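Checking wrist camera views in simulation before you record

Last updated 07/01/2022 by Robel Ejigu

These are the rules we follow on Kombo for any simulated episode that includes a wrist camera. They apply to new scenes and to old scenes that have been edited. Run the check before the first recording of a batch and again after any change to the arm mount, the camera offset or the furniture.

What you need

A scene that loads without errors in Flolow, the current Kombo settings file, and write access to the batch log.

Step 1. Fix the camera settings

Load the camera settings from the project file. Do not type them in by hand. Set the near clipping distance to 20 mm and leave it there for the whole batch. If two batches use different values, they get different batch names.

Step 2. Move to the start pose

Send the arm to its start pose and let it settle for 110 simulation steps. Save one wrist view and one view from the fixed camera. Both go in the batch folder with the same episode number.

Step 3. Look for blocked views

Open the wrist view at full size. A large flat area in one color usually means the camera is too close to a surface. Compare it with the fixed view and with the scene layout to find out which surface it is. Do not guess from the wrist view alone.

If the target can't be seen at the start pose, mark the episode "blocked start" in the log. Blocked starts are allowed in search tasks. In pick and place tasks they are not, and the start pose has to be changed.

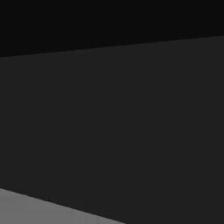

Simulated wrist view with a dark gray surface across most of it. No target visible.

Step 4. Correct and repeat

Change one thing at a time. Try the wrist angle first, then the arm height in 45 mm steps. Move furniture only if both fail, and write the new position in the log.

Step 5. Sign off

A batch of 500 episodes needs one name in the sign-off field. The person who built the scene should not be the one who signs. Keep rejected views in the batch folder until the batch is closed.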